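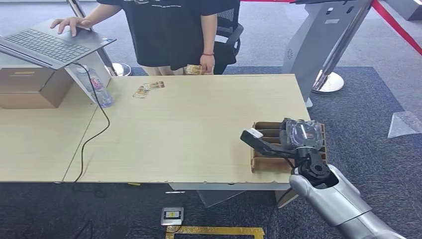 Notas para a palestra: instalar impressoras em rede sem perder a tarde

Boa tarde a todos, e obrigado por terem vindo a esta hora, logo a seguir ao almoço, que eu bem sei o que custa. (Esperar que se sentem. Confirmar se me ouvem lá atrás.)

Vou falar do que aprendemos na Resar quando mudámos as impressoras todas para a fila partilhada do Rellis. Eram 65 máquinas, espalhadas por três pisos, e cada uma tinha o controlador que alguém lá tinha posto num dia de aflição. Perguntar à sala: quem já encontrou a mesma impressora instalada quatro vezes no mesmo computador, com "Cópia 1", "Cópia 2" e por aí fora? Deixar rir um bocadinho.

Primeiro ponto, o inventário. Antes de descarregar seja o que for, apontem o modelo, a versão do firmware e o endereço IP. Nós usámos o Manalo, mas uma folha de cálculo serve perfeitamente, palavra de honra. Demorámos mais de 40 horas nisto e voltava a gastá-las com todo o gosto.

Segundo ponto, limpar. Remover a impressora da lista não remove o controlador! É preciso ir às propriedades do servidor de impressão, separador Controladores, e apagar lá o pacote. Se o sistema disser que está em uso, parar o spooler, arrancar outra vez e tentar logo de seguida. (Mostrar devagar, na última vez fui depressa demais e tive de repetir tudo.)

Terceiro ponto, endereços. Reservem o IP no DHCP. Metade dos pedidos de ajuda que recebíamos de manhã eram impressoras que tinham mudado de endereço durante a noite, coitadas.

Contar aqui a história do erro 409 no Golleo: dois técnicos a registar a mesma fila ao mesmo tempo, cada um na sua sala, ambos convencidos de que era a rede. Não alongar, que eu nesta parte perco-me sempre.

Quarto ponto, a página de teste. Imprimir frente e verso, a cores, e a partir de uma conta sem privilégios. Guardar a folha com a data.

Se houver tempo: digitalização para pasta e permissões. Se não houver, passar às perguntas e lembrar que o guião de instalação fica na pasta partilhada.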